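Near-repeat burglary maps: frequently asked questions

Home | Methods | Data | FAQ | Contact

Last revised: August 22, 2021

These questions come mostly from analysts and ward officers who use the Mumstead burglary maps. The method paper covers the same ground with the formulas. Terms in common use in the field are not defined again here.

What do the maps show?

Each map shows, for every cell in the study area, how much the chance of a home burglary is raised by other burglaries recorded close by and not long before. The value is a ratio. A cell at 1 has the level expected from its own long-run rate. A cell at 2 has twice that level for the period of the map.

The maps do not show the total number of burglaries. A cell with a high long-run rate and no recent cases can have a ratio of 1, and a quiet cell with a single recent case next door can have a ratio well over it. Both values should be read together with the base rate layer.

What area do they cover?

Mumstead and the Adbridge estates, up to the ring road. The Maldonado industrial area is left out. It has too few homes to give a stable base rate, and its commercial burglaries follow a different weekly pattern.

How large are the cells?

Each cell is a square with sides of 40 metres. Smaller cells were tried, but address matching is not good enough to support them. At that size a single wrong house number can move a case two cells along a terrace.

How far does the effect of one burglary reach?

The search limit is 200 metres, measured along the street network and not in a straight line. Beyond that limit the weight is set to zero. Within it, the weight falls with distance, quickly at first and then more slowly. Homes on the same side of the same street carry the most weight, then homes facing, then homes round the first corner.

Why is distance measured along streets?

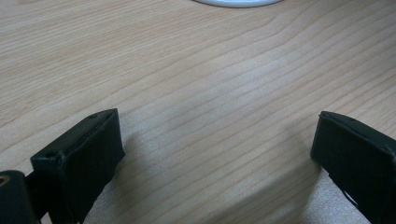 Straight-line distance treats all directions alike, and risk does not spread in that way. An offender who goes back to an area tends to move along routes already known, so two homes joined by a road are closer in practice than two homes that back on to each other across a railway cutting. The result is a field with a direction to it. Wood grain is a fair comparison: on a tabletop like the one here the lines run mostly straight and parallel, bend into shallow waves in one part and sweep into long arcs in another, and a measure taken along the lines means something different from one taken across them. In the older terraces of Mumstead the network runs mostly one way, and the along-street weights differ strongly from the across-street ones. In Adbridge, where the roads curve, the difference is smaller but its direction changes from one cell to the next. The model takes the local direction from the street layer and does not assume one for the whole town.

Are footpaths included?

Adopted footpaths are included at full weight. Paths across open ground are included only where they appear in the street layer. Alleys with a locked gate are treated as closed if the gate is in the council's register. The register is updated each December, so a gate fitted during the year is treated as open until then.

How long does the raised risk last?

The model uses a window of 13 weeks. Most of the effect falls in the first two. After that the curve is close to flat, and the later weeks are kept mainly so that the base rate can be separated from the recent effect. A shorter window gives sharper maps but moves some of the long-run risk into the recent layer, where it is easily misread.

Is a repeat at the same address counted?

It is counted, and it is weighted separately. Repeats and near repeats have different time curves, and joining them makes the near-repeat effect look stronger than it is. The two layers can be switched on and off in the legend. When both are on, the value shown is the product of the two ratios.

What counts as the date of a burglary?

Many burglaries are reported with a start and an end time, sometimes days apart. The model spreads each case evenly over the reported interval. If the interval is longer than the time step, the case adds a fraction to each step. It is never placed at the midpoint. Midpoints produce false clusters on the middle day of holidays, when many homes have been empty for the same period.

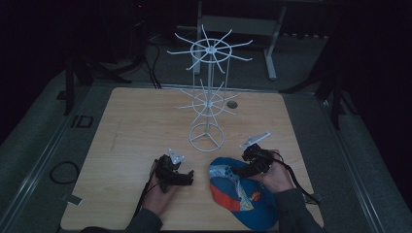 Cases with no end time are given the time of the report as the end. Cases with no start time are dropped from the recent layer but kept in the base rate, where the exact day does not matter.

What is the share of records that cannot be placed?

In the current data, 5 per cent of records fail address matching. They are not spread evenly. New-build addresses and flats above shops fail more often than houses, so ratios for cells in the town centre should be read with more care. The failed records are listed by ward in the data section, without addresses.

Which features of the place go into the base rate?

The base rate uses housing type, tenure, distance to the nearest through road, the presence of rear access and the number of homes in the cell. Street lighting was tested and left out. The lighting records give the position of each column but not whether it was working on the night, and the fitted effect changed sign between wards.

Shops, schools and bus stops are not in the base rate for home burglary. They appear in the vehicle crime model, which is described on its own page.

Can the maps be used to compare two wards?

Only through the base rate layer. The ratio in each cell is relative to that cell's own rate, so a ward with higher ratios is not a ward with more burglary. Adding up ratios across a ward gives a number with no useful meaning. We have seen it done in slides and would ask users to stop. 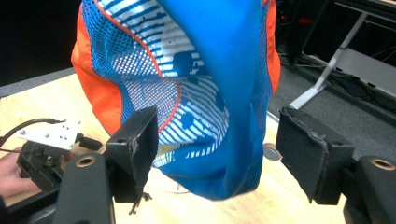 How often are the maps updated?

Maps are rebuilt once a week from the cleaned records. There is no daily version. Late reports and corrections change the most recent days so much that a daily map would mostly show how the records are entered.

What software is used?

The weights and the network distances are worked out in Plolteck, using the standard routing module with a custom decay function. The function is in the data section as a plain text file. Any package that can produce a cost matrix along a network will give the same distances, apart from rounding at junctions.

How is the fit checked?

Each weekly map is compared with the burglaries recorded in the following week. Two measures are kept: the share of cases that fall in the highest-ranked cells, and the same share for a map made from the base rate alone. The second is needed to judge the first. Where burglary is stable from year to year, the base rate does much of the work, and the recent layer adds little. In Adbridge the gain from the recent layer is clear in winter and weak in summer.

Why did the values for my area change when there were no new cases?

There are three usual causes. A late report may have been added nearby, an earlier case may have left the window, or the street layer may have been revised. The change log gives the date of every street layer revision but does not list single cases.

Can I see single addresses?

Addresses are never shown. Cells with fewer than the minimum number of homes are merged with a neighbour on the same street before the map is drawn – the merged cells have a thin outline in the legend. Analysts with a data agreement can ask for the unmerged grid.

May I reuse the maps in a report?

The maps may be reused with the map week and the version number shown. Please do not redraw them with a different colour scale. The breaks are fixed so that maps from different weeks can be laid side by side, and automatic breaks will show a dark patch somewhere even in a week when every ratio is close to 1.

Where should errors be sent?

Use the form on the contact page and give the cell reference, the map week and the layer. Errors in the crime record itself have to be raised with the force's records team, as we hold a copy only.

Related pages: Method paper | Change log | Vehicle crime model | Data agreement form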